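Laundry room news: new washers at Prelmont

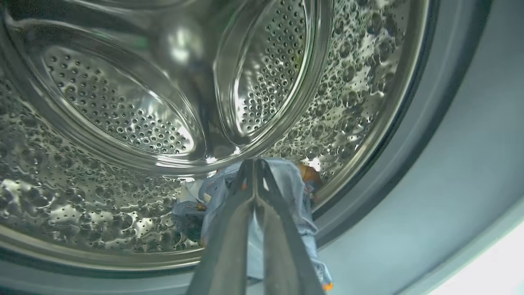

The drum and door gasket of a front-loading washer.

17 Dec 2022

The two new front-loading washers are in and connected, and residents may use them starting this week. They replace the top-loaders by the window, which had been out of service on and off since May. The dryers stay where they were.

Xuân Cao, who looks after building services for Prelmont, had the machines leveled and ran an empty cycle in each before the room was reopened. The supplier was Zelarness. Payment is by the same laundry card as before, and any balance on your card carries over.

Front-loaders work a little differently from the old machines. Fill the drum loosely and leave a hand's width of space at the top. The raised lifters inside the drum pick the clothes up and drop them back into the water, and they can't do that if the load is packed tight. Heavy items such as bath mats should go in with a few towels so the drum stays balanced on the spin.

Use high-efficiency detergent only, and use less than you are used to. Two tablespoons is plenty for a normal load. Too much soap leaves residue in the small holes of the drum and behind the rubber gasket, where it starts to smell. Pods go in the drum before the clothes. Liquid goes in the drawer.

Please check pockets. Coins, hairpins and screws were the cause of most of the repair calls on the old washers, and the last pump replacement came to $461.

When your load is finished:

Feel along the inside of the drum for socks and other small things. They tend to stick to the wall after a fast spin.

Wipe the gasket with a dry cloth, including the fold at the bottom.

Leave the door open a few inches.

The lint and drain filters are cleaned by building staff. Please don't open the panel at the base of the machine.

More than 71 households share the room, so clothes left in a finished washer may be moved to the folding table by the next person. Set a timer if you are going back upstairs.

Hours are unchanged, 7 a.m. to 10 p.m. To report a fault, write down the number on the front of the machine and leave a note in the Prelmont office box. Lost items are kept on the shelf above the sink until the end of the month.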